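Otstead Service Kitchen, Plate and Rack Bench
Walk-round checklist with comments, November
Filled in by: Meenakshi Devadiga
Walked with: Shanti Shakya (early shift), Murali Varghese (maintenance)
Copy to: Khadija Shehata, Jessie Chisholm

Marks used: OK, OK with comment, Fix, Stop. No Stops this time, I'm happy to say.

Before I get into the items, thank you to the early shift for letting me stand in your way for the better part of a morning. I know the list has grown since the arms came in. The old one for this bench was mostly wet floors, chipped plates and lifting, and it fit on the back of the rota. I have tried to keep the comments in the words people used to me, and if I've got yours wrong please come and find me and I'll change it.

1. Stop button reachable from both standing positions
OK. Shanti reached it from each side without stretching. She also asked whether new starters are shown it before they are shown anything else, and I'd like the answer to be yes from now on.

2. Everyone on shift knows who has the bench
OK with comment. One person "has the bench" at any time and says so out loud at handover. The morning handover was lovely and clear. The one after lunch was a nod across the room, and two people each told me the other one had it. Please say the words, even if you feel silly saying them.

3. Arms paused before hands go in
Fix. Most of you do this without thinking, and I saw it done properly over and over. What I also saw was a quick reach in to straighten a plate while the arms were still working. I understand it completely, you've handled plates for years and it is agony to watch one sitting crooked! But the arm does not know your hand is coming, and when there are a pair of them it is easy to keep your eye on the moving one and forget its neighbor.

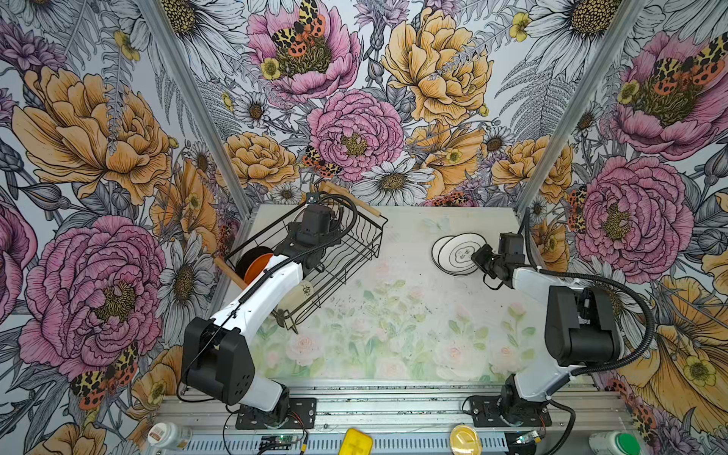
Khadija and I have agreed that a slow bench will never be held against anyone who paused it. If the count is down at the end of a shift because you stopped to sort something out, write "paused" in the book and leave it there. You don't owe anybody a paragraph.

4. Cables clear of joints, no rubbing or pinching
OK with comment. Murali went over these and was satisfied. He would like whoever wipes down in the evening to stop tucking the cable runs out of the way, however untidy they look, as they need their slack. Tidy people, and I am one of them, will find this hard.

5. Bases and mounting plates tight
OK. Checked by Murali with the bench off.

6. Rack steady, handles not sticking out into the walkway side
OK. Wooden-handled things go in last, by hand, as before.

7. Front rail kept clear
Fix. The rail has turned into a shelf. Bottles, lids and tubs all end up along it, and I do see why, it's at exactly the right height and there is nowhere else to put anything down. There are also wires and small boards along there that don't want a splash from anybody's bottle. Jessie has found us a narrow side table from the old Rindetti counter, and it will be standing to the right of the bench by the end of the month. Until then, cleaning products go back under the sink after every use, please, and tubs go on the trolley.

8. Work surface clean and free of loose items
Fix. I want to spend a minute on this one as it's the item where the job has changed most, and I don't think we have been fair about it. When people did all of the stacking they cleared as they went, and a crumb or a bit of decoration on the table bothered no one.

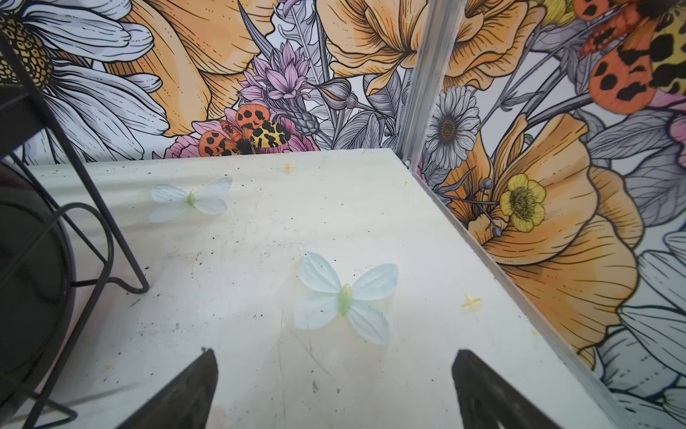
Clearing the bench is now a job in its own right and it has to be given time in the shift, which at present it isn't. Shanti has been doing it in her break (she did not tell me this, I had it from somebody else, and Shanti, please stop). The dark specks all over the tabletop and the yellowish stains are what you'd expect when a wipe is squeezed in between other things, and light things like the white artificial butterflies are easy to pass over because they are nearly as pale as the table they're lying on. Decorations are to be lifted off before the arms are started and put back only if somebody has asked for them. Khadija is adding 9 minutes to the start of each shift for clearing and wiping, paid and on the rota, and it starts with the next rota.

The scratches are a separate matter. Murali doesn't consider them a hazard. He'll look again when the surface is next due for changing.

9. Lighting and noise
OK. Several people mentioned that it's quieter now and that they miss the chat. I've written that down here even though there's no box for it. Where three of you used to stand shoulder to shoulder, one person now stands and the other two are across the room, and that makes a long morning. Jessie is trying a layout with the drying station turned to face the bench, so you can at least talk to each other.

10. Training record up to date
OK with comment. The supplier's course (Zenadari, 40 minutes, online) is complete for everybody on earlies. Lates still have two people to go. A few of you found it dry and said you learned more from watching Murali clear a jam, so he has kindly agreed to do that again at 3 p.m. on a training afternoon, with the bench stopped and plenty of time for questions.

11. Wrists, backs and shoulders
OK with comment. Less lifting, and people are glad of it. More standing still and watching, and people are less glad of that. Stool requested for the person who has the bench. I have asked whether the MacRitchie site can spare one, and if they can't we'll buy one.

12. Incident and near-miss book
OK. Nothing entered for this bench apart from one dropped plate. Please do write up the small things as well, including the quick reaches in item 3. No names needed.

To be signed off
Item 3, handover and pause reminder: Khadija
Item 7, side table: Jessie
Item 8, clearing time on the rota: Khadija
Item 10, lates training: Murali
Item 11, stool: Meenakshi

Next walk-round will be with the late shift, and I'll bring the biscuits this time.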